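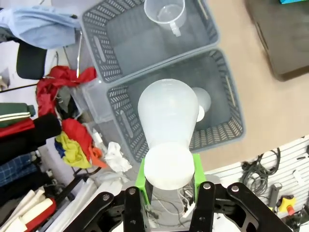

Gray baskets, white plastic, a measuring jug. Sorting the small stuff.

About Benumix

We teach people how to set up, sort and put away lab things. Tubes, racks, jugs, bottles, trays, baskets. That's most of it. Small school, one long room, a few tables, plus a storeroom in June when the summer group comes through.

Started with a single table and a box of odds and ends Fatima Edet had been keeping at home. She'd trained lab assistants for years and was tired of the same thing every time: people who could do the chemistry but couldn't find the jug. So the first course was just that. Where does the jug live. What goes next to it. What does not go next to it.

Since then 414 people have finished the basic course. Some went on to clinics, some to school science rooms, two to a paint maker. One runs a bakery now and says the basket system works fine for piping tips.

What we do

Short courses, mostly. The basic one is 76 hours, spread out so people with jobs can manage it. No entrance test. Bring closed shoes and a pen. We have coats but the small sizes go fast.

First weeks are all handling. Carrying a tray level. Putting a tube in a rack without looking away from it. Reading a label before you pick the thing up, not after. Then sorting, which everybody thinks will be easy. Then the part where you set a table for somebody else, leave the room, and they have to work from it without asking you anything.

We also do half-day visits for workplaces that want their shelves looked at. Wuvon had us in twice, Stamivard once. We don't sell shelving or baskets, we'll tell you what to keep and what to throw out and that's the visit.
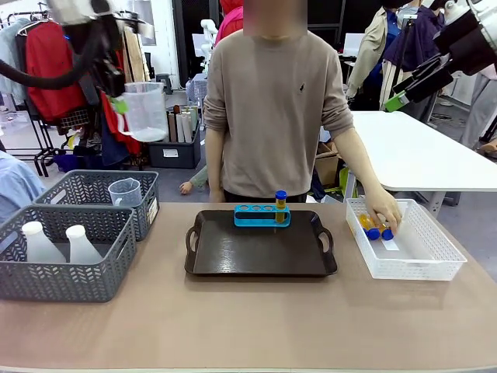

Adaeze Abubakar
Lead Instructor, Tray and Tube Handling

I teach the table. Caps on before anything moves, that's my first rule and people are sick of hearing it. Yellow liquid in the tubes is good for beginners, you can see the level from across the room. A blue rack on a brown tray, same idea, your eye goes right to it.

Baskets are how we keep the kinds apart. Tubes with tubes, bottles with bottles, the measuring cup gets its own. Doesn't have to be fancy baskets. Ours are plain plastic with holes in the sides and they get washed a lot. The thing I look for is whether somebody puts an item down where it belongs the first time, or parks it "just for now". Just for now is how you lose a whole afternoon.

Class is quiet but not strict. Ask whatever you want. If you drop something, say so, get the brush, carry on.

How the room is run

Everything has a spot and the spot is written down. The list is taped inside the cupboard door, also a copy at the desk, also Ayodele has one. If the three dont match go with the cupboard.

Stock is a little over 2000 pieces counting spare caps. Asabe Igwe does the full check each June and it takes her most of a week. Broken or cloudy pieces go in the bin by the sink, please don't put them back on the shelf with a note, the notes fall off.

Soft things are separate. Cloths folded, stacked, never in with the plastics. Fulvio Greco takes care of those and of anything that needs a label reprinted. Measuring jugs get checked for cracks at the spout and handle before they go back in a basket.

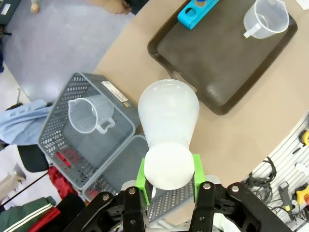

Who to talk to

Courses and dates: Ayodele Ezeani, front desk. Mornings are best.
Workplace visits: Fatima Edet, founder. Send her a rough list of what's on your shelves, photos help.
Supplies, donations, returns: Asabe Igwe. We take clean jugs, bottles with lids, racks in any color. No glass at the moment, we're full.
Cloths and labels: Fulvio Greco.

The next basic course is open for sign-up now and there are 2 places left on the one after it. Fees are on the course page. If you need to pay in parts just ask Ayodele, its a one page form.

Page last updated 13 November 2025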